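The Kikuchi Upholstered Bench in Heathered Light Gray
by Flumer Home, Desterdale
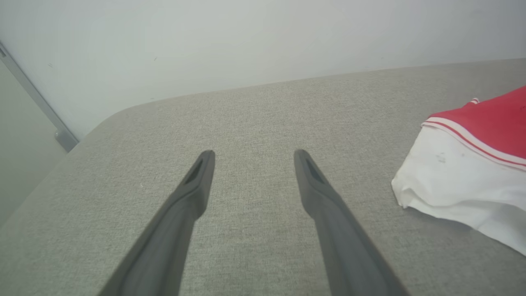 We have been making padded seating at our Desterdale workshop for a good while now, and the Kikuchi is the piece that people keep coming back to ask for, often because they sat on one at a friend's house and didn't want to get up again! It's a plain, flat-topped bench with a generous cushion, and it does well at the foot of a bed, under a window, or in that stretch of hallway where everyone ends up hopping on one leg to get a boot off.

The cover is our Mokdale cloth, a fine weave in light gray with flecks of beige running all through it. We tried a flat solid gray first and it looked a little chilly in most of the living rooms we put it in, so we went back to the mill and asked for something with more warmth. The speckle is also kind to daily life (we have dogs, we know), and a bit of lint can be picked off by hand or lifted with a soft brush. For spills, blot with a clean damp cloth and let the fabric air dry. Please don't scrub, as that can rough up the weave.

The top is firm enough to hold a breakfast tray or a stack of folded blankets, and soft enough for a long phone call with your sister. If you like a deeper sink to your seat, you may be happier with one of our lounge cushions, and we'd be glad to talk that over with you before you order.

Details
Length: 120 cm
Seat depth: 70 cm
Weight limit: 296 kg, evenly spread
Cover: Mokdale cloth, heathered light gray
Item number: 923
Price: $400, delivery extra

Each bench is covered to order, and the ones ordered in April usually take a little longer, with everybody freshening up the house at once. Fabric swatches are free, and we do suggest asking for one and leaving it out from morning to evening, as the beige comes forward quite a lot under lamplight.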